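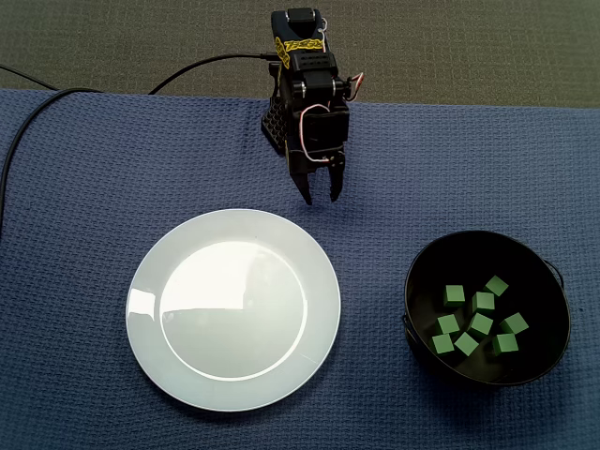
Fig. 1. White plate, blue waffle cloth.

Handout 3: Plates, Bowls and the Cloth Underneath
Table Service and Presentation, evening section
Balakrishnan Thevar
Revised 16/06/2024

Bring this to class. The copies I hand out at the door are for people who have lost theirs, and there are never enough.

Last session we covered chargers, and I promised we would get to something you might own. Tonight it is the plain setup: one plate, one bowl, one cloth. Most of you will say you can do this already. Most of you put the plate in the dead center and then had nowhere to put the bowl.

The cloth
Waffle weave is forgiving. It hides creases, crumbs and, in the case of the Lulla runner we used in December, a fair amount of gravy. The drawback is that small cells hold on to whatever falls in them, so shake it outside. Smooth from the middle toward the edges. A slightly curled edge is fine for a practice table and will cost you marks at the assessment.

Blue is the color I would start with. White china shows up on it from across the room, and very little food is blue, so the food shows up too.

The plate
Set it a little left of center if a bowl is going to its right. Check the rim for thumbprints. Hold the plate by the edge when you carry it – yes, all the way to the table.

The bowl
A dark bowl next to a white plate looks deliberate, even when it came out of the odds-and-ends cupboard. Leave a hand's width between the two. If you are using the Nassar bowls, turn the chip to the back and say nothing.

Portions that stand up
Cubes are the beginner's friend. They sit where you put them, they don't roll, and an uneven group looks more relaxed than a grid. We rehearse with stand-ins before anybody is allowed near the melon. I once lost 600 grams of good honeydew to a single demonstration and have not forgotten it.

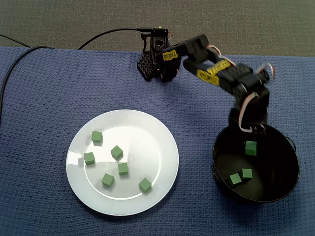 Fig. 2. Six green cubes on the plate, black bowl to the right.

Balakrishnan, I still think the bowl should go down first, Altilport wrote on the draft of this handout, because once the plate is full people forget to leave room and start shoving things around with their elbows.

Fair enough. Bowl first is allowed, provided the plate doesn't end up hanging over the edge of the table as a result.

For next time
Set the plain arrangement at home 2 different ways, once with a plate and bowl that match and once with a pair that don't. Write down which you prefer and why. "It looked nicer" has been submitted before and will be returned again.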